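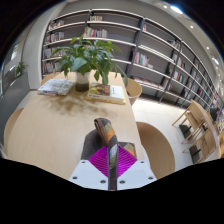
Sultis Legal Center Opens Free Help Program for Workers with Unpaid Wage Claims

CLIRKALOW — The Sultis Legal Center has opened a free program for workers who believe they have been paid less than the law requires. The Wage Claim Help Program offers private meetings with an attorney, help in filling out claim forms, and, in certain cases, representation at hearings. It is open to anyone who works or has recently worked in Clirkalow or in the neighboring towns of Ralia and Dai.

The program grew out of a trial period that ended in March. During the trial, the Center met with 748 workers, most of them employed in restaurants, warehouses, home care and building cleaning. Of those, 113 went on to file a formal claim with the Center's help. Many of the others were able to settle the matter directly with their employer after learning what the law says about overtime, tips and final paychecks.

"A worker who is short two weeks of pay often cannot afford to hire a lawyer to recover it," the Center said in a statement. "The amounts may look small on paper, but they are rent and groceries to the people who earned them. This program gives those workers a place to bring their questions early, while the records are still easy to find."
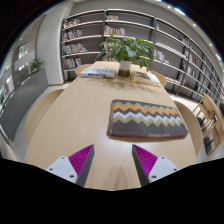
Workers do not need to have a complete set of records before asking for a meeting. Pay stubs, text messages about shifts, bank statements and handwritten notes of hours can all be useful, and Center staff will explain which of them matter for a given claim. Meetings last up to one hour. Interpreters are available on request and should be asked for when the meeting is booked.

The Center also reminds workers that time limits apply. The deadline for a claim depends on the kind of pay involved and on the law under which the claim is brought. A worker who has already left a job may still have a valid claim, and should ask for advice as soon as possible.

Federal law and many state laws bar employers from punishing workers who ask about their pay or file a wage complaint. Such punishment can include firing, cutting hours, or moving a worker to a less desirable shift. Attorneys in the program will review reports of this kind together with the wage claim itself — a worker does not have to open a second case in order to raise the matter.
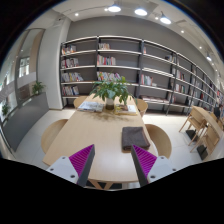
Long table in a reading room with bookshelves.

Alongside the meetings, the Center has published a plain-language guide to wage claims. It runs to 25 pages and covers minimum wage, overtime, meal breaks, deductions and the misclassification of employees as independent contractors. The Center has printed 3,000 copies, which will be sent to public offices, job centers and places of worship across the three communities. Employers may also request copies for their staff at no charge.

Meetings are by appointment, with evening hours until 8 p.m. for workers who cannot attend during the day. Appointments may be requested by telephone or at the Center's front desk in Clirkalow.

About the Sultis Legal Center

The Sultis Legal Center is a nonprofit law office that provides free civil legal services in employment, housing and consumer matters. It does not charge fees to the workers it represents and takes no share of any wages recovered. The information in this release is general in nature and is not legal advice.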